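Stop writing "success" on your score sheets

Tue 29 October

Quick one, typed between meetings, so forgive the state of it.

I spent most of June reading evaluation sheets from small manipulation labs. Ours at Norasow included. Same column on every one of them. Success, yes or no. Sometimes a 1 or a 0 if somebody was feeling scientific. And then a percentage at the bottom that goes straight into a slide.

What does yes mean? Drawer open all the way? Open enough? Open but the whole cabinet slid toward the arm while it happened? I asked three people on one team and got three answers. Good people, careful people. They'd run 200 trials between them and every one of those was scored against a rule that lived in somebody's head.

So my case is simple. Write the rule down before the first trial. One page. Where the drawer has to end up, what counts as contact, how long the robot gets, when a human is allowed to touch anything. If a human touches anything, trial is over, score it as it stands. No "it would of got there."

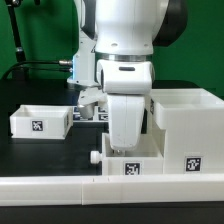 Phong Hồ wrote the one we use now and it's boring in the best way. Start pose for every object, checked against the tags, not by eye. End state in numbers. A line for damage. A line for "operator unsure" - my favorite, becuase it gives people somewhere to put the ugly ones. Before that they went in the yes column. Of course they did, it was late and everybody wanted dinner.

The pushback I get, mostly from the Lomesau crowd, is that a fixed protocol kills exploration. You're still figuring out the task, why freeze it. Fine. Explore all you like. Just don't report a number from it. Call it a demo, show the video, everybody's happy. The minute there's a percent sign I want to see the page.

Other complaint: somebody will have to do reset properly. Yes. Reset is the job. I watched one session where the objects crept a little closer to the arm with each run, nobody cheating, just tired hands putting things back where it was easy. By trial 50 it was a different task. Their tool, Testura, logged every joint angle beautifully and had no field for where the stuff on the table was.

I'd go further and say publish the failures by type. Missed the handle, slipped, wrong object, timed out. We had 34 failures in our last batch and most were one kind, a grasp closing too early. A success rate would never of told us that. Took an afternoon to sort them by hand and it changed what we worked on next.

Do I want a big formal standard, with a number and a logo? Not yet. Those take years and we don't agree on the basics. But a page, dated, signed, attached to the results, we could all start doing that this week. The Tôn group already does, theirs is shorter than ours and probably better. Ask them for it and steal the headings.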